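Can you really tell a tree's age by counting its rings?

You have probably heard that a tree grows one ring every year, so if you count the rings you know how old it is. Grown-ups love saying this. It is mostly right, but you should never swallow a "mostly" without chewing it first.

A tree gets fatter just under its bark. In spring it grows fast and makes pale wood. Later in the summer it slows down and makes a thin, darker band. One pale bit and one dark bit make one ring. A stump with 56 rings ought to have come from a tree that lived for 56 years.

Ought to! In a terrible year, with hardly any rain, a tree may not make a whole ring. In an odd year, with a dry spell in the middle of summer, it may make two. And in some hot places, where there is no real winter, certain trees make no clear rings at all. So one stump on its own is not proof. Scientists compare lots of trees from the same area and look for matching patterns of wide and narrow rings.

What about a plank? When a log is sawn lengthways, the saw cuts along the rings, and they turn into long lines called grain.

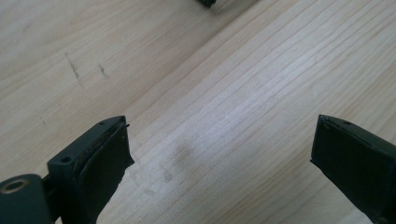

Wavy lines in the grain of pale wood.

Could you count those lines and get the tree's age? I wouldn't trust the answer. A plank is only a slice. It might have missed the middle of the tree, and the outside may have been trimmed away. If you count 30 lines, the tree could easily have been older.

Here is another claim to be suspicious of: "Wide rings mean a happy tree." Trees are not happy or sad, as far as anyone has shown. A wide ring usually means the tree had plenty of light and water - perhaps a big neighbour fell down and let the sun in. You can't tell which from the ring alone.

Try it yourself

Find a stump in a park and ask a friend to count it with you, without telling each other your numbers. Adhiambo Were's class in Dakstead tried this in November. Two children counted the same stump and their answers were 7 rings apart. Who was right? Count again, starting from the bark this time, and see if your own number changes.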